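Ramau Project, Final Report
Section 5: Rules for the Shared Workcell

Our simulated cell has two arms, one table and, until March, no rules. Each half of the team programmed its own arm and assumed the other half would be reasonable. The log from that period lists 22 collisions, most of them between arms that were each doing exactly what they had been told.

We looked for a standard to follow and found plenty, nearly all written for machines that can hurt somebody. Ours can only hurt a grade. Still, we borrowed the general idea and wrote 3 rules, which we called the Gekthorpe rules after the lab room where the arguing took place.

Rule 1. An arm claims a zone before entering it and gives it up on leaving. Forgetting to give it up is the usual mistake. One arm held the middle of the table for an entire Monday night batch while doing nothing there.

Rule 2. Waiting arms keep their fingers clear of the table surface. The first draft said "at a safe height," a phrase four students can read in five ways. The current version gives a number in the config file.

Rule 3. Any change to speed limits gets a second reader. This was the least popular rule and the only one that was broken on purpose.

We then ran 400 episodes in Litari with the rules switched on, using the same start positions as before. Collisions dropped to 3, all during zone handover. Average task time went up, and the half of the team that had opposed Rule 3 has asked us to say so here.

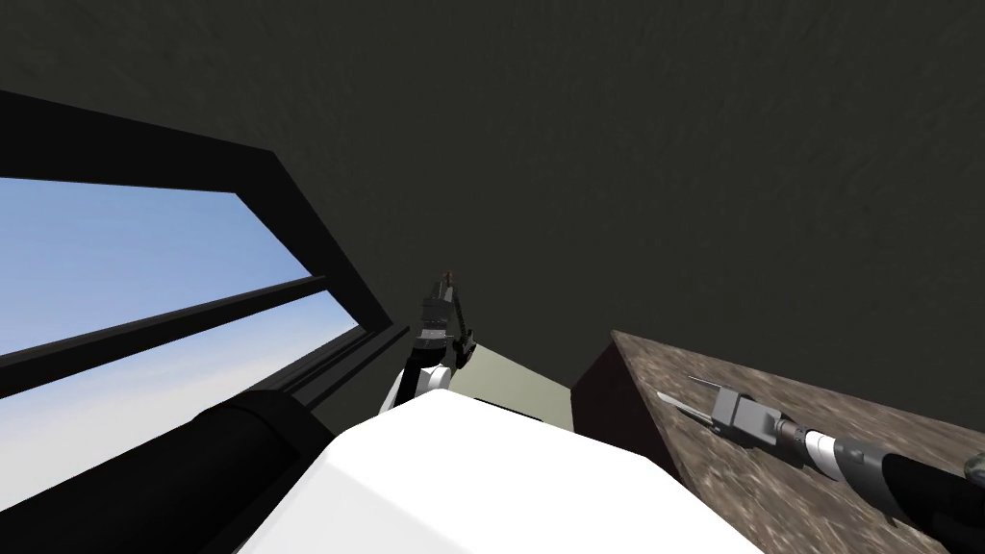

The handover problem is still open. Our current fix makes the second arm wait one extra planning cycle, and we would like the next group to replace it with a proper acknowledgment message. The rules file and the collision log are both in the Ramau folder.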